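别急着换模型,先看看手腕相机对着哪儿

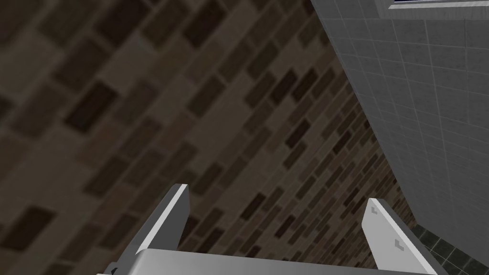

仿真里的手腕视角:两指张开,对面是砖墙,右边是瓷砖墙。

我把这一帧设成桌面壁纸有一阵子了。同事路过总要问一句,你看墙干嘛?我说我在看我们的策略看到的东西呀。然后他们一般就走了,剩我一个人继续看墙。

所以干脆写出来吧,憋着也难受。我的观点很简单:做操作策略的人,花在网络结构上的时间太多,花在“它这一刻到底看见了什么”上的时间太少。我自己就是头号反面教材,下面骂的基本都是我。

先交代背景。我在 Gronivow 做仿真和评测工具,平时跟控制组、感知组都打交道,哪边都算半个自己人(也就是说哪边出事都会来找我)。我们的厨房类任务跑在一个叫 Xolalpa 的仿真环境里,墙面、地面、台面的纹理都能随机换,相机有两路,一路第三人称,一路装在手腕上。评测那一轮跑了1702个回合,失败434个。这个比例谈不上丢人,也绝对谈不上能交差。

失败一多,开会就热闹。那次会上提的方案我现在还记得:把视觉编码器换大一号,动作块加长,扩散步数翻倍,再加一路语言重标注。每一条都有论文撑腰,每一条都要占显卡。我当时投了换编码器一票,投得还挺有底气的。

后来是 Sarahí Mendoza 在会后发消息问我,失败的回合里手腕相机那一路你看过没有?我回她看过曲线。她又问,画面呢?我就不说话了。

说来惭愧,我们的评测面板默认只放第三人称视角。那个视角讨喜,机械臂、柜子、杯子全在里面,谁看了都觉得懂了。手腕那一路藏在下拉菜单里,点开还得等它加载。于是大家都在看一个策略只用了一半的世界,再对着它猜策略为什么犯傻。

我花了两个晚上把手腕那一路翻了一遍,翻到开头那种画面的时候,手真的停下来了。一整面斜着的深色砖墙,右边浅灰的小方格瓷砖,右下角露出一点点深色地砖。两根手指中间什么都没有,就是砖。你要是策略,你怎么办?

换成人也没办法。你把我脑袋拧过去对着这面墙,问我下一步往哪儿伸手,我只能凭记忆。可我们那版策略的历史窗口只有2帧,它哪来的记忆!它能做的就是把这一屏砖缝编码成一个向量,再老老实实输出一段动作。动作还挺平滑,曲线也好看,一点都不像迷路的样子。这是我觉得最要命的地方:它不会犹豫给你看。

顺便说说纹理。我以前是纹理随机化的忠实信徒,墙换得越花越好,觉得这样泛化就来了。现在我没那么虔诚了。砖缝和瓷砖缝都是高频重复图案,透视一斜,近处大远处密,缩放到编码器那点可怜的输入分辨率以后,远处那一片会变成什么样,你自己缩一张看看就知道了。随机化当然要做,可是随机化以后的图你得亲眼过一遍,而且要按网络吃进去的尺寸看,别拿原图看。原图骗人骗得可厉害了。

Damián Ponce 不太同意我。他是控制组的,他的看法是手腕相机看不见目标本来就很正常,接近阶段有第三人称那一路撑着,等靠近了手腕那路再接管,两路各管一段,没必要大惊小怪。这话有道理,我也不想装作他没道理。设计的时候确实是这么想的。

问题在于,设计的时候这么想,跟网络学成这样,中间隔着好大一条沟呢。我做了个很土的实验:接近阶段把手腕那一路直接涂成灰的,别的都不动。要是真像 Damián 讲的那样各管一段,输出的动作应该差不多才对。结果动作变了,变得还不小。也就是说网络在接近阶段一直在用墙的信息,用来干什么我说不清,也许是拿砖墙和瓷砖墙的交线给自己定位,也许就是过拟合了几种常见的墙。他看完沉默了一会儿,说那你再涂成白的试试。涂成白的也变。我们到现在还在为这个争,争得挺愉快的。

再往前追一步,这种朝向是怎么来的?一部分是规划器的锅。我们的示范数据有一大块是运动规划自动生成的,规划器只管无碰撞、路径短,代价函数里压根没有“相机在看什么”这一项。冗余自由度那么多,它爱怎么拧怎么拧,拧到对着墙它也不心疼。策略学的就是这种示范,当然也跟着拧。然后我们回过头来说,哎呀,视觉编码器不够强。

我知道有人要说,主动感知研究了多少年了,下一个视角怎么选早有人做过。是啊,做过。可是你去翻翻日常在用的示范生成脚本,有几个把它写进去了?我们那个就没有,我写的,我认。后来我加了一项很朴素的可见性代价,目标落在手腕视野里就便宜一点,落不进去就贵一点,权重还是手调的。代码短得不好意思单独提一次合并请求。

效果嘛,我不打算在这儿报数字,评测还没跑完,现在报就是给自己挖坑。我能讲的是,生成出来的轨迹放给人看,大家都觉得“顺眼”多了,腕子不乱拧了。顺眼算不算指标?我以前会说不算,现在我会犹豫一下。

工具这边我倒是很想多唠叨几句,毕竟是本行。面板改了这么几处:两路相机默认并排放,不许折叠;每一路下面加一个小窗,显示缩放裁剪之后真正进网络的那张图;时间轴上多画一条线,标出目标在手腕画面里有没有像素。最后那条线在仿真里几乎是白送的,分割图本来就有,拿来数一下就行。我居然拖到今年才做,想起来就想捶自己。

那条线画出来以后,排查的方式整个变了。以前大家打开失败回合,直接拖到最后几秒,看夹爪怎么把杯子碰歪的。现在先看那条线什么时候断的,断了多久,断的时候策略在干什么。讨论也具体多了,吵架都吵得有营养。有个负责评测的同学还把它接到了告警里,断得太久就自动归到单独一类,我早上一来就能看到。

当然这套办法搬到真机上没这么便宜。Hultbridge 那边的朋友听我讲完,第一反应就是:真机哪来的分割图给你白嫖?确实没有。他们拿离线的检测器补,误检漏检都有,那条线画出来毛毛糙糙的。可他们说毛糙也比没有强,至少开会的时候能指着一段说,你看,这会儿它多半没看见。我觉得这就够本了。

代号 Provo 的下一版策略,组里还是决定要换更大的编码器。我没拦,也拦不住,而且我心里也挺想看看的(新东西谁不想玩呢)。我就提了一个要求:换之前,每个参与的人从失败回合里挑几个,把手腕那一路从头看到尾,用进网络的尺寸看,中途不许切第三人称。看完再来谈结构。

有人嫌烦,说这不就是人肉看视频吗,太不工程了。嗯,是挺不工程的。可是读日志烦不烦?单步调试烦不烦?写软件的人早就接受了程序出错要去看输入,轮到神经网络,怎么输入就突然不值得看了呢?相机画面就是这个程序的输入啊,它又不是什么展示用的花絮。

我也得承认看画面有看画面的坑。看多了会编故事,看见砖墙就觉得都是砖墙的错,我那两个晚上就差点写出一篇“砖纹理有毒”的内部报告,还好没发。所以看完要做干预,涂灰、涂白、换墙、冻结某一路,一个一个来,看动作变不变。画面给你猜想,干预帮你筛猜想,这两步少了哪个都容易翻车。涂灰这招的毛病也很明显,灰图本身就在训练分布之外,动作变了不一定代表网络在“用墙”。Damián 抓着这点念叨了我好久,他念得对,所以下一步我打算换成别的回合里的墙来替,至少还是墙。

替换脚本我写了一半,卡在两路相机的时间戳对齐上。谁有现成的,求发我一份,我请喝咖啡。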